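Shared Workshop in Brinville Opens Its Robot Table Simulator to Home Builders

BRINVILLE, January. The Kubiak workshop has released the first version of its table simulator, a software build that lets members try out robot arm tasks on a home computer before they book time on a real machine. The files are free to workshop members and can be copied to any computer that meets the listed requirements.

The project was started by Vilja Partanen and Oona Peltonen, who wanted a way to practice kitchen and table jobs at home. The two worked in Partanen's spare room for the first months and then moved the work to a shared bench at Kubiak, where other members could try it and report problems.

The simulator models a Franka Emika arm with a two-finger gripper, a small white table and a set of household items. The user writes a short task, loads it and watches the arm carry it out from one of several viewpoints. Every object has its own weight and surface settings, and these can be changed in a plain text file.
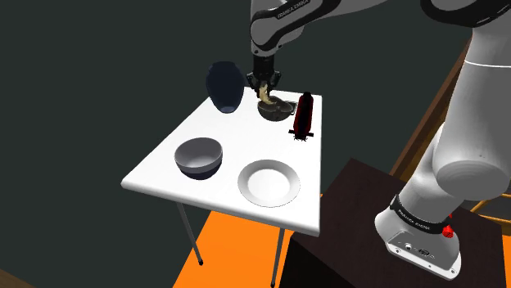 The simulated arm with its gripper lowered into the dark bowl at the back of the table.

"Soft items took the most work," Partanen said. "A plate is a simple shape. Something crumpled is harder, and it has to behave the same way each time you load the task or you can't compare one try with the next."

The workshop has logged 3311 test runs so far. Of these, 1399 were made on members' own computers at home and the rest on the shared machine at the bench. Each run is saved with its settings, so that another member can load it and step through it at any speed.

Britta Rothe built most of the room that surrounds the table. She drew the dark green-gray walls, the orange floor and the wood-framed glass door, and set the light to come mainly from above. Members may replace the room with one of their own, and a blank room is included for slower computers.

"I measured my own kitchen for the second one, which isn't finished," Rothe said. "The cabinets are in but none of the drawers open yet."

The release also includes a contact viewer, written by Kaisu Turunen. It stops a run at any step and lists what the gripper is touching at that moment. Turunen said members asked for it after reading through long logs to find the step where a grasp had changed. 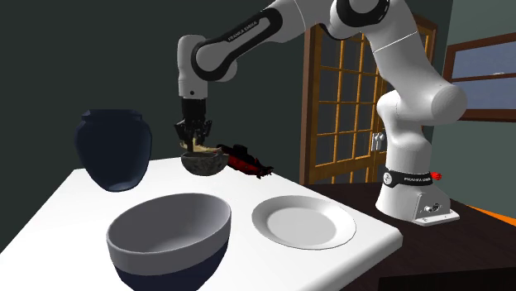 Small parts close to the fingers remain the main subject of the bug list. When several objects are near each other, the position of one can affect how the others are handled, and the result is not always easy to read from a single viewpoint. Turunen recommends saving at least two views for any report. Reports should include the task file, the object settings and the step number.

The cost of the project to date is $2000, paid from workshop dues. Most of that went to the shared computer and its graphics card. A further $300 has been set aside for backup drives, and the saved runs will be moved there when the drives arrive.

Version two is planned under the working name Bummont. It will add a second table height, a wider choice of bowls and an option to start a task from any saved step. Peltonen is also working on a shorter setup guide. The current one assumes that the reader has installed this kind of software before.

Members of the Kandmont workshop will receive the same files and will keep their own bug list. The two lists will be compared once a month.

Kubiak will hold an open evening on the simulator at 7 p.m. each week through the end of January. Visitors may bring a laptop, and help with installation will be available at the bench until 9 p.m.

About Kubiak
Kubiak is a member-run workshop in Brinville with benches for electronics, woodworking and software projects.

Press contact: Tuulikki Hämäläinen, Kubiak workshop, Brinville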